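May 22, 2020

Bench 2, equipment planning, continued from the April list

OK, so I finally sat down with the quotes and I want to get this all in one place before I forget why I crossed things out. We have 2757 dollars left for the sorting bench this year. That sounded like plenty in April when I was feeling rich, and then I started adding up fingers and cables and boxes and, well, it isn't plenty.

Biggest line first. Ackroyd want 1000 for a spare gripper with one set of fingers. I went back and forth on this all morning. The one we've got is fine today, but if it quits we're dead until a new one ships, and they wouldn't commit to a delivery date when I asked (I asked twice!). I'm leaning yes. If anybody reading this thinks we can live without a spare, write it in the margin before I send the order, please, not after.

Fingers. Luvov sell a softer pair for 308 and I really want to try them. Their sheet says they fit our mount, but the drawing on the sheet is of a different mount, so I've written to check. I'd like two pairs. One pair to wreck, one pair to keep. If they don't fit I'm putting that money straight into cameras and I won't be sad about it.

Cameras. Esham have a decent fixed one but no price on the page, you have to call, and I hate that. Calling tomorrow. What I want to find out:
mount included or extra
cable length (the run to the back wall is longer than it looks, I measured it wrong last time)
whether they take returns if the lens turns out too narrow for a whole basket

Containers. I know it feels silly to put bins in an equipment plan, but we change them more than we change anything else on the bench. The wire mesh one and the solid tray don't behave the same when the fingers come down near a wall, and I'd like a second one of each so we can leave a fill alone overnight and still run. Wokness has the mesh kind in a couple of depths. I'd go a bit shallower next time, but I'm not going to fight for it.

Target boxes. Plain ones, colored tops, round hole, same as now. The colors are staying red, blue and yellow, all the labels are built on those. My one request is that we stop using paper for the tops. The hole edge on a yellow one is a little torn already and the rest will go the same way. Thin plastic sheet, cut in house, hardly costs anything. I'll do the cutting if somebody shows me where the good circle cutter went.

Stuff to pick up. Please look at what we've got before asking for more! I keep getting requests for "harder objects" and I think the hard part is already in there, it's the cloths. Anything half under a waffle cloth is a different job from the same thing sitting in the open. So my shopping list is short: a few more washcloths in other colors, more cans, and some boring rigid things like the wood cubes. No more spiky balls. We are good for spiky balls. I'd also like a couple of clear items, bottles or cups maybe, but that depends on which camera we end up with so it goes at the bottom.

Adding up as it stands: 1000 for the spare, two pairs of fingers at 308 comes to 616, so that's 1616 gone and 1141 left for the camera, the bins, the plastic sheet and the odds and ends. Tight but OK, unless the camera comes in silly. If it does, drop to one pair of fingers and that frees up 308.

Things I took off the list: the rolling cart (nice, can wait), the second table cover, the fancy label printer. Also the cable tray, though I may sneak that back in, I'm tired of looking at cables.

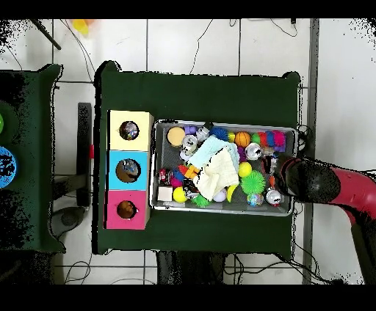
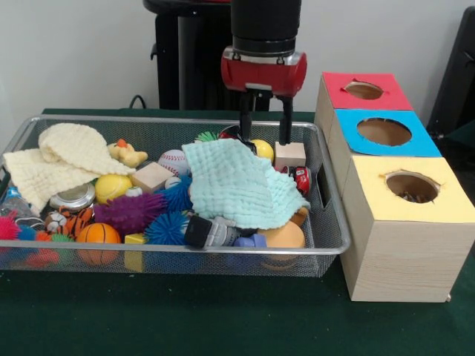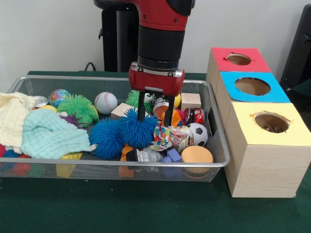
Bench work, arm over the pile each time. First one is the solid tray, other two are the mesh basket with the boxes on its right.

Still to do: call Esham, wait on Luvov about the mount, get Ackroyd to put the spare in writing with shipping included. Wokness order can go in whenever, just tell me which depth.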